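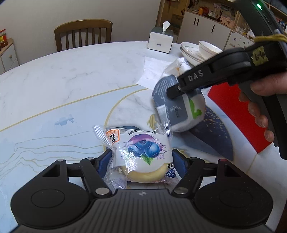 Two grippers, two wrapped buns, one round table. From the assessment set, unit 113.

NOTICE TO THE HOUSEHOLD

The Prolgate Hand Tool Service thanks the household for its continued participation in the trial period. The following report has been prepared by the Office of Home Assessment in Hadano and is sent to every household in which a pair of hand tools has been placed. It should be read in full before the form on the last page is signed.

1. Condition of the tools

Both tools closed and released correctly on the day of the visit. The blue pads were within the permitted wear. The assessor tried them on the items offered by the household, namely packaged buns, and found that a soft item in a sealed wrapper could be held without damage to the contents. The blueberry bun was later eaten by the assessor at the invitation of the household. The Office has recorded this as a gift and has sent a letter of thanks under separate cover.

The household has tied a piece of yarn to one of the tools. The terms of service permit marking, provided that the mark can be removed. The assessor asked what the yarn was for and was told that it was so that the tool would know which one it was. The assessor wrote down this answer and did not ask a second question.

2. Use during the period

The service log shows 3317 closures. The usual figure for a household of this size is much lower. The Office therefore reviewed the log by hour, as it is required to do, and found that most of the closures took place in the evening, between the end of supper and the time the lights were put out.

The household explained that the tools were first used for the purposes given in the brochure: lifting packages, passing dishes, reaching things that had rolled to the far side of the table. After the first month they were used for cards. Later they were used for a game, played by two persons seated across from each other, in which an item is passed from one tool to the other without being set down. The item is usually a bun. The person who drops it washes the dishes.

The Office has no category for this use. It has been entered under "Passing."

3. The matter of the left-handed setting

In June the household wrote to ask whether a tool could be adjusted for a person whose grip had become weak on one side. The letter was answered by the Nusto branch, which stated that the adjustment was not offered. That answer was incorrect. The adjustment has been offered for 18 months and requires a small key, which is included in the lid of the case.

The assessor showed the household the key. The older member of the household then held the tool for some time without closing it. When it was closed, it closed easily. The assessor was asked to remain for tea and did so, and for this reason the visit exceeded the scheduled period by 2 hours. The Office has accepted the explanation.

The Office regrets the error and the months in which the older member of the household lost the game every evening and washed every dish.

4. Findings

The Office is asked to state whether the service meets the need for which it was placed. The form allows for Yes, No, and Further Review. The assessor's first draft was marked Yes, with a note in the margin. The note was longer than the margin. The Říha procedure, under which this Office works, directs that such notes be typed up and attached or else removed. It has been attached, and is given here as written:

"They do not look at the tools when they play. They look at each other. I was asked to try, and I looked at the tool, and I dropped it almost at once. They told me that everyone does this at the start. I dried the plates. They would not let me put them away, as I did not know the cupboard."

5. Next steps

The trial period ends with the signing of the form. The household may return the tools in the case provided or may keep them at the monthly rate. If the tools are returned, all marks should be taken off, including tape and yarn.

If they are kept, the yarn may stay where it is. The Office has amended the record of the unit so that future assessors will not remove it in error. Under "Identifying features," the entry now reads: yarn, one piece, tied by the household - leave in place.

Please sign in ink and return one copy.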